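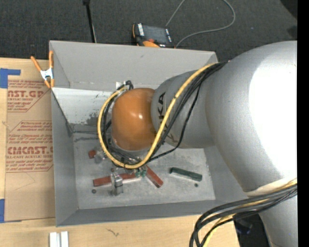 The Listix office at Urdale required that every demonstration be signed for by two persons, one who guided the arm and one who observed. On the morning of November 23, 2025, the first signature was that of Birsen Kaplan and the second was that of Reda Ragab, who had been transferred from the Zatine office in October and had not yet been issued a chair.

The procedure was set out in six articles. Under Article 2, the guiding officer was to place the arm in its yielding state, take hold of it above the gripper, and lead it to the part to be lifted. Under Article 3, the observing officer was to record the lift as accepted or refused. No article provided for conversation.

"Red bar, long," said Kaplan.

"Red bar, long," Ragab repeated, and wrote it down.

She brought the gripper over the bar and paused there. The pause lasted long enough that Ragab looked up from the register.

"Is there a fault?"

"No. I am deciding."

"The article does not mention deciding."

"It was written by Romaniuk," said Kaplan, "who never lifted anything out of a bin."

She closed the fingers, raised the bar, held it level, and set it down again. Ragab marked the lift as accepted. They proceeded to the green bar, which was accepted, and to the small green fittings, which were refused five times in succession. At the sixth attempt she approached from the other side, with her elbow raised and her wrist turned in, and one fitting came up by itself.

By evening the register showed 89 entries. Article 5 directed that the arm then be released to perform one lift unassisted, and that both officers stand clear. Kaplan stepped back from the table. Ragab held the pen ready.

The arm descended toward the long red bar. A little above it, the arm stopped.

Ragab consulted the clock on the wall, and then the articles. A stop of this kind was to be entered as a hesitation, and a hesitation was grounds for refusal. He considered the matter for some time. The arm remained where it was — neither lowering nor withdrawing — in the manner of someone standing at a door with a hand already lifted to knock.

Then it went down and took the bar.

"How will you enter it?" Kaplan asked.

He wrote slowly, in the square hand that Zatine required of its clerks, and turned the register so that she could sign. In the column for remarks, where the word hesitation belonged, he had put: Deciding. Accepted.

She signed beneath it and went to find him a chair.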